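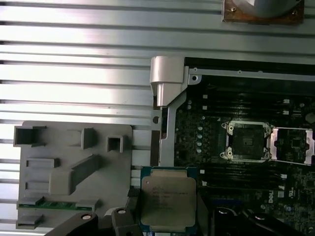
A Dell server motherboard, with a metal bracket at its upper corner.

Prallum hardware wallet, reviewed after six weeks of use

3 January 2021

Search the site Type a keyword Go

I bought the Prallum in the middle of November, when the price of Bitcoin was rising again and I did not like to leave everything on an exchange. I paid 74 euros for it with my own money, ordered directly from the maker, Grondmont. It came in four days. I had one other hardware wallet before, an older model with only two buttons, so my comparison is mostly with that one.

The box is small and plain. Inside are the device, a short cable, two paper cards for writing down the recovery words, and a leaflet in 6 languages. There is a seal on the box, but I would not trust any seal too much. A more serious check is made by the software: when you connect the device for the first time, the program verifies that the firmware is signed by Grondmont. In my case this took less than one minute and it passed.

Setting it up

You choose a PIN, then the device shows you 24 words, one after another, and you write them down. Afterwards it asks you for all of them again. My old wallet asked only for a few, and I remember that I was thankful for this at the time. Now I prefer the longer way. I had in fact written one word wrong (I wrote "quiet" when it was another word with similar letters) and the full check found it.

The screen is clear, with large letters, and a complete receiving address fits on it without scrolling. You should always compare the address on the screen with the one on the computer, and with my old device I must admit I often compared just the beginning. The buttons are a little stiff. For the PIN it is not a problem, but entering a long passphrase with them is slow work, and I made mistakes two or three times before it was accepted.

I did a recovery test before I sent any real amount. I put a very small sum on the wallet, erased the device completely, and restored it from the paper card. The small sum was there again. I recommend everybody to do this, whichever wallet you buy. It costs you one network fee and half an hour.

Daily use

The desktop program is called Prallum Desk. It runs on Windows, Mac and Linux. I use it on Linux, where I had to add a rule for the USB port before the device was recognised. The instructions for this are on the support page, but they are not easy to find, and a beginner would perhaps give the device back at this point.

Sending is well made. You see the amount, the address and the fee on three separate screens of the device, and you have to confirm each of them. The program suggests three levels of fee. In December, when the network was busy, the lowest level was too optimistic for me, and one payment waited until the next afternoon. You can raise the fee later, with a button in the transaction details, and this worked as it should.

If you run your own node you can connect Prallum Desk to it. For me this was the main reason to choose this wallet. I keep a node on an old machine at home, and it took me ten minutes to enter the address and the port. After that the program does not ask the servers of Grondmont for your balances. I would like to see this option in the first menu, but it is hidden under "Advanced", then "Network", then a small link.

The list of supported coins is short. Bitcoin, Litecoin and Ethereum are there, and a limited number of tokens. If you hold many smaller coins, look at the list before you pay.

What I did not like

The export for taxes is weak. You can export at most 1000 lines in one file, and the dates are written in the American order with no possibility to change it. I corrected them in a spreadsheet. My transactions are not many, but somebody who trades often will lose an evening on this.

The phone app exists only for Android at the moment. It shows balances and makes receiving addresses, but it cannot sign anything. Also there is a "Buy" tab in both programs, which leads to the exchange Zamfir. The fees there were higher than what I usually pay, and the tab cannot be removed.

I wrote to the support one time, about the USB problem. The answer came after 2 days. It was polite and correct, although by then I had already solved it.

Should you buy it?

For a person who holds mainly Bitcoin and wants to use an own node, I think the price is fair, and I am keeping mine. A complete beginner on Windows should also manage well, if he or she takes the time for the recovery test. For active traders, or for owners of an iPhone who want to do everything on the phone, I would say wait.

I have ordered a second one as a spare, in the grey colour, because the black one shows every fingerprint. In the coming weeks I want to try the multi-signature function with the two devices together, and I will add my notes on it to this page.

Bought from: the Grondmont web shop
Firmware: updated once during the test, without problems
Guarantee: two years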